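Convocatoria abierta: buscamos participantes para el coro vecinal Povent

Temporada de otoño. Ensayos en la sala grande de la antigua fábrica Wurnier.
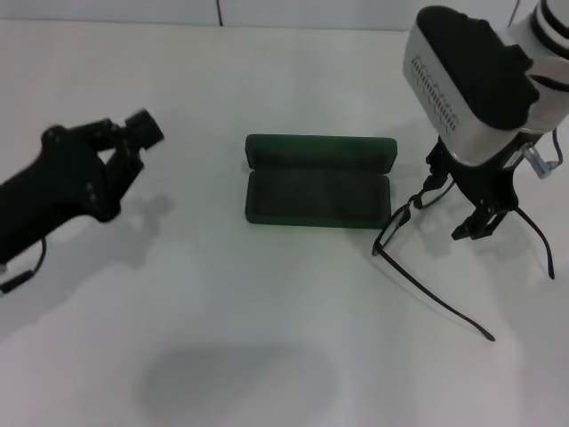 ¿Hace falta saber leer partituras para apuntarse?
Basta con tener buen oído y ganas de repasar en casa. Cada obra se reparte con audios de las cuatro voces por separado, y en los primeros ensayos se aprende todo por repetición. Quien quiera iniciarse en el solfeo puede quedarse media hora más, sin coste.

El coro Povent empezó siendo un grupo de gente que se juntaba a cantar habaneras en el bar de abajo, y hoy tenemos un repertorio que va de Juan del Encina a los boleros, pasando por alguna cosa búlgara que nos costó medio invierno y que ahora no hay manera de sacar del programa (¡la piden siempre!). Nos faltan voces. Sobre todo tenores y contraltos, aunque si eres soprano o bajo y te apetece, ven igualmente y te hacemos sitio.

Esta temporada preparamos un programa nuevo, Dizon, con canciones de trabajo de distintos lugares: cantos de siega, de lavanderas, de marineros, de telar. Algunas se cantan a una sola voz con palmas, otras están arregladas a cuatro y hasta a seis. Los arreglos son de nuestra directora, Liliana Sartori, que lleva desde mayo recopilando versiones y sigue mandándonos grabaciones a horas imposibles. Hay una nana de hilanderas preciosa, con un solo de contralto que todavía no tiene dueña.

Qué plazas hay

Abrimos 15 plazas. La prioridad es la siguiente: tenores y contraltos primero, bajos después, sopranos si queda hueco. Si no sabes qué voz tienes, lo vemos el primer día con unas escalas junto al piano. Se puede participar a partir de los 16 años y no hay edad máxima.

Cómo trabajamos

Dos ensayos semanales de tarde, de dos horas cada uno, con una pausa en medio para té y lo que cada cual traiga. Los primeros veinte minutos son de respiración y calentamiento; llegad puntuales a esa parte, por favor, que luego se nota mucho en los agudos. Una vez al mes hacemos ensayo por cuerdas, cada voz en una sala distinta, y ahí es donde se avanza de verdad.

Pedimos compromiso hasta el final de la temporada. Se puede faltar, claro que sí, todos tenemos turnos, hijos y catarros, pero a los tres últimos ensayos antes de un concierto hay que venir.

Los conciertos

Habrá tres. El primero es pequeño, en el patio de la biblioteca. El segundo es el encuentro de coros Fondivau, al que nos han invitado por primera vez y que reúne a más de 200 cantantes en un mismo escenario para la pieza final. ¡Estamos emocionadísimos con esto! El tercero es el de cierre, en la propia sala Wurnier, con merienda y público de pie si hace falta. Para el viaje a Fondivau alquilamos autobús y dormimos una noche fuera; los detalles se dan en la primera reunión.

Cuota y material

La cuota es de 9 euros al mes. Incluye partituras, audios y el seguro de la sala. El autobús se paga aparte. Si la cuota es un problema, escríbenos con confianza y se arregla sin preguntas ni papeles. Para ensayar necesitas una carpeta negra, un lápiz y una botella de agua. En los conciertos vamos de oscuro, con algo amarillo a elegir: pañuelo, calcetines, una flor.

Cómo apuntarse

Pásate por la sala en horario de ensayo y pregunta por Liliana, o deja tus datos en el buzón del coro, a la derecha de la entrada. Indica:

Nombre y teléfono
Voz, si la conoces
Si has cantado antes y dónde (vale la ducha)
Qué tardes tienes libres

Después te llamamos para un encuentro breve, de unos minutos, en el que cantarás una canción que te sepas bien, la que sea. No hay jurado. Está Liliana al piano y suele haber alguien preparando el té. Sirve para colocarte en una cuerda y para que nos conozcas un poco.

El plazo está abierto desde el 24 de julio de 2025 y se cierra cuando se llenen las plazas. Si llegas tarde, guardamos tu contacto y te avisamos en cuanto haya un hueco en tu voz.

También nos vendría de maravilla alguien que toque el acordeón, aunque sea solo para dos de las canciones de marineros. Las partes son sencillas y los ensayos con instrumento empiezan más adelante, ya con las voces montadas.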